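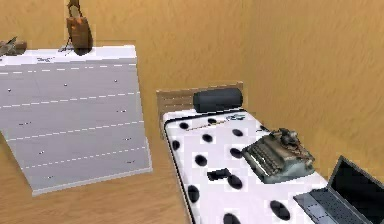
« Le bras s'est arrêté au bon endroit, mais dans le mauvais repère », résume Zsófia Oláh, qui suit les essais en simulation chez Cunar. Sur 300 saisies lancées en mars 2020 dans la chambre virtuelle, 13 ont fini en collision avec le matelas. « La machine à écrire était recalée, le lit non. » Béla Győri a relu les journaux : l'écart apparaît à l'essai 126. « Le seuil d'effort n'était pas chargé, donc aucun arrêt. » Le correctif attend sa validation sur banc.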